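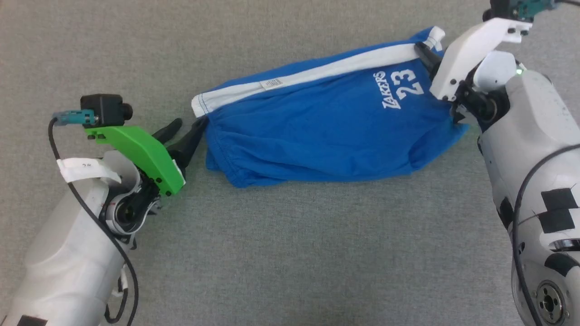

## 4.3 Missed grasps and cable snags

The Garkton trials used two arms, each with a two-finger gripper and a small camera near the wrist. The task was to pick up a bunched garment, spread it and fold it. We logged 1436 attempts with the Jovon controller. This section covers the failures that stopped a run, and leaves aside folds that were finished but untidy.

The most common fault was a one-sided grasp. One gripper closed on the garment while the other closed on air beside it. The controller judged a grasp by finger position alone, and a thin hem between the fingertips gave nearly the same reading as no hem at all. In 17 runs the controller treated an empty grasp as a good one and began the lift. The garment then swung toward the holding arm and the fold was planned from a shape that no longer existed.

A second fault involved the camera cables. When a wrist turned past its usual range, the slack in the cable could catch on the forearm. This happened in 13 runs. In the worst case the connector was pulled partly out, the image froze, and the arm kept moving on the last good picture until an operator pressed the stop button. We class this as a safety matter, although no one was within reach of the arms at the time.

Figure 4 gives the wrist camera's view of a garment on the work surface, with the gripper fingers open.
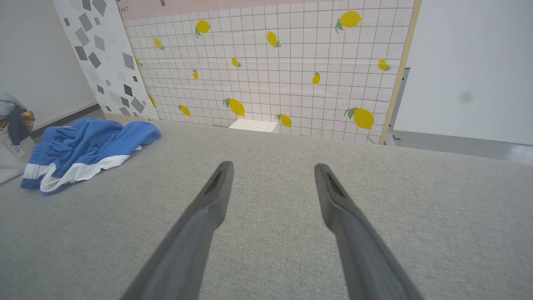
**Figure 4.** Wrist camera view, fingers open, blue and white garment at left.

Why did the controller not stop when the camera image froze? The frame check looked only at whether an image was present in memory, and the old image was still there, so the check passed every time.

We changed the check to compare the time stamp of each frame with the controller clock. If no new frame arrives within the limit, both arms now hold position and the grippers stay as they are. Opening them was considered, but a dropped garment can fall across a cable or a joint. The cables were also rerouted with a shorter loop at the wrist, and the wrist range was cut by 15 degrees in software.

The one-sided grasp has not been fully solved. The Ocampo test, a short pull of both arms before the lift, catches most empty grasps but adds time to each attempt and can drag a light garment out of place. The same test was tried at the Wondby site in March, with similar results on shorts and poorer results on thin shirts.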